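How to Test Whether a Robot Can Do a Chore Yet

I get asked all the time if a machine can clean a bathroom by now. My answer is always the same: pick one small chore, write it down properly, and find out! You can run this test with a pretty basic arm and a lot of patience, and it's some of the most fun I have had with robots.

Step 1. Cut the chore down to size

"Clean the bathroom" is far too big. "Close the toilet lid without slamming it" is a good size. So is "wipe the top of the tank" or "put the brush back in its holder." Write the start and the finish in one sentence each, so two people watching the same try would give it the same score.

Step 2. Do it yourself with a gripper in your hand

Fingers cheat. They bend, feel and correct without you noticing. Hold a gripper and do the chore with that, 80 times if you can stand it, and you learn fast which parts are hard. When Matvii Palamarchuk and I did the lid chore this way, we both kept coming in too low and bumping the seat (my wrist was sore until the next morning).

Pick a room with some life in it, too. A bare lab corner makes everything look easy. You want more than one fixture, a change of floor height and other stuff standing around.
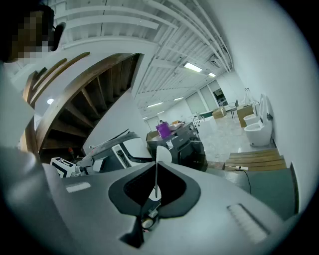

Step 3. Record more than you think you need

Our first set for the lid had 1014 tries in it, and I was sure that would do it. The arm learned one lid beautifully and was lost on the next one. We went up to 2000, moving the start point every time, and that helped a lot - mostly with finding the edge of the lid.

Step 4. Let the arm try, and keep your hands off

Run it 14 times in a row. No nudging, no restarting the ones that look bad. Score each run as done, partly done or not done, and note where it stopped.

Step 5. Change one thing

Move the arm a hand's width to the left, or turn off half the lights. Run the same test again. For us, closing a lid held up well and wiping fell apart, since the arm pressed too hard and then lost the cloth.

So, can they do chores? Some small ones, in rooms they know - and I'd love to see your scores if you try the brush holder.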